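Reading time: 4 minutes
Last updated: April

Small tips for building a gripper at home

I build my grippers in the shared workshop at Sandoval and finish them in my kitchen, where the light is better. These tips come from six months of mistakes with my friend Musa Adeleke.

Fit the pivot pins first and leave them a little free. Tighten only when both fingers close to the same point. If one finger arrives early, take the linkage off and compare the two bars on a flat table.
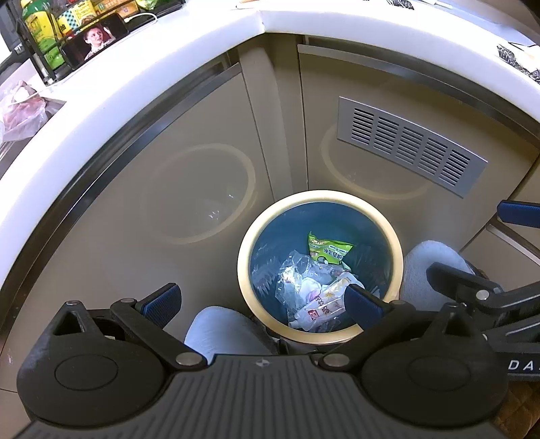 Finger pads are the part where most home builders save money, and they should not. A smooth pad is fine for a box but very bad for thin plastic. I like a textured pad, as on the dark blue ones, and I practice on kitchen packaging: a crumpled clear wrapper, a flat pouch, a torn packet. Packaging is a hard test — it bends, it shines, and it lies flat against everything.

Wipe the pads with a damp cloth before each session. Flour and oil change the grip more than you expect. For the joints, one drop of light oil is enough. Print a spare pair of arms when you print the first, at the same 40 percent fill.

Comments

Adaeze Ajayi: What glue do you use for the pads? Mine come off at the corners.

Lawal Chukwu: Adaeze, sand the plastic before gluing. It solved it for me.

Damilola Okoro: The tip about comparing the bars saved my evening, thank you! One was longer.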